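Speaker notes: Keeping a small repair shop's paperwork usable
Talk for the Pondavside trades evening, June. 40 minutes with questions.

Slide 1. Opening
Say who I am and what the shop does. We fix electrical parts for farm and marine equipment. I keep the job records. The talk is about records, so anyone hoping for soldering tips can still get to the coffee in time.

Start with the number. When I took over the office there were 400 open job cards. Most of those jobs were finished. The cards had never been closed, so we could not tell which customers were still waiting on us.

Slide 2. What a job card has to do
It has to tell a stranger what came in, what the customer asked for, and what stage the work is at. If the person at the bench goes home sick, somebody else should be able to read the card and carry on.

Ours did not do that. A typical card said "harness, bad" and had a phone number on it with one digit missing. Pause here. People usually laugh because they have one like it.

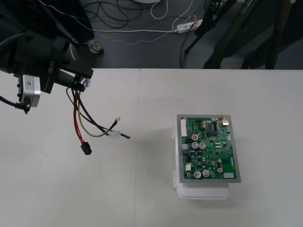 Slide 2: Small wire harness held over a white tabletop

Slide 3. The first fix, which failed
We bought a software package. I won't name it. Every job needed 58 fields filled in before it would save. People typed a period in each one to get past the screen. We dropped it before the end of the winter and went back to paper for a while.

Don't spend long on this slide. It turns into a complaint session.

Slide 4. The second fix
One sheet, 15 lines, printed on card stock. Customer, phone, part, what they told us, what we found, price agreed, who agreed it, and so on. Hand out the sample sheet now. Give people a minute to read it.

Points to make while they read:
The "what they told us" line is in the customer's own words. Do not tidy it up.
The price line has a space for initials. We have had two arguments over price since we added it, and both were settled by looking at the card.
If a line does not apply, draw a dash through it. Blank means nobody has looked yet.

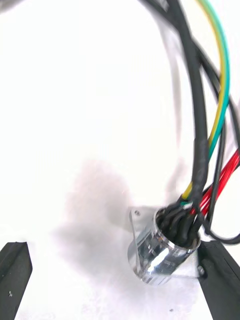 Slide 4: Round metal connector with black wire ends

Slide 5. Naming parts
This took longer than I expected. The bench staff had their own names for things and the supplier catalogs had others. We order from Zokeo and from Flaton, and the two of them do not agree on what to call a flange.

We picked the Zokeo names and taped a list to the wall. Where Flaton uses a different word it goes in brackets. Old hands still write the old names, and I change them when I file the card.

Slide 6. Closing the card

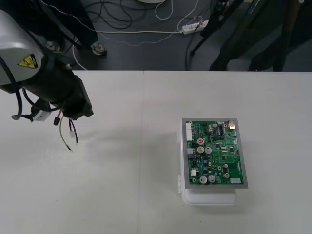

A job is closed when the customer has the part and we have the money. Before, people closed a card when the repair was done, or when they got tired of seeing it. I go through the open tray at 4 p.m. and ask about anything that has not moved.

Mention the Berhe account here. They send in several parts at once and want one bill. We use one card per part and clip them together under a cover sheet. Nothing gets billed until the whole clip is closed.

Slide 7. Questions
Likely ones: why not scan the cards (we do, at the end of the month), how long we keep them (ask your accountant, rules differ), and whether I will share the template. Yes. Spare copies are on the table by the door.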